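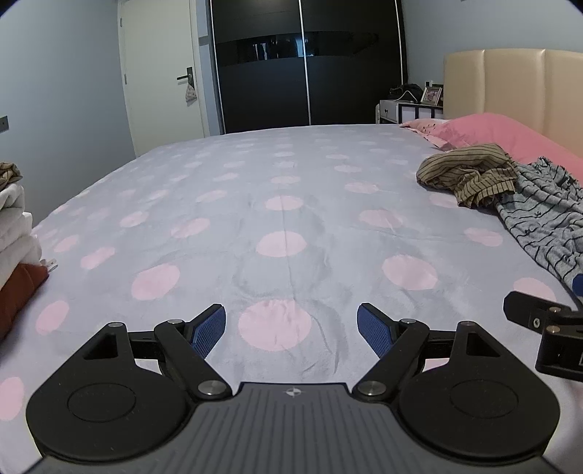

Why do we need sleep?

Sleep gives your body and brain time to rest, grow and sort out what you learned during the day.

Print this page | E-mail this page

While you sleep, your heart beats more slowly and your muscles relax. Your body makes more of the hormone that helps bones grow. Your brain stays busy, storing new facts and skills.

Most dreams you remember happen in REM sleep. REM stands for rapid eye movement. Your eyes move quickly under your closed lids.

Children aged 6 to 12 need more sleep than their parents do. Babies can sleep up to 16 hours a day.

Written by Wanda Nowicki

We use cookies to improve this site. Accept | Find out more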